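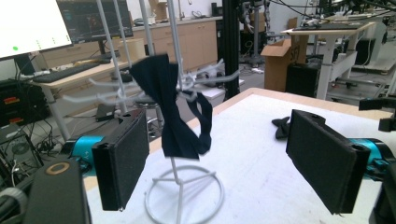 **Wistia completes comparison of two finger pads for hand-held grippers**

January. Wistia has finished a bench comparison of two finger pads, one from Fumum and one from Van Damme, fitted to the same model of hand-held gripper. Each pad was used for 1,000 picks of soft goods, including fabric bow ties and straps.

Each item was taken from a wire stand or from a white tabletop and put back. Pads were inspected every 40 picks. Recordings were logged with Ivar, the company's in-house capture software, and 16 operators took part.

The Fumum pad slipped less often on narrow straps. The Van Damme pad released folded fabric more cleanly and showed less wear at the final inspection. Small plastic buckles remain difficult for both.
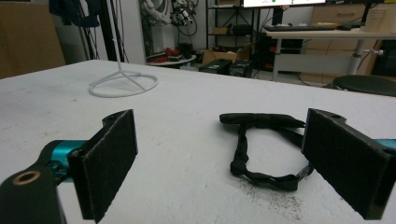

## Availability

The results and the test procedure are available from Wistia on request. A second round, using the same pads on a robot arm, will follow.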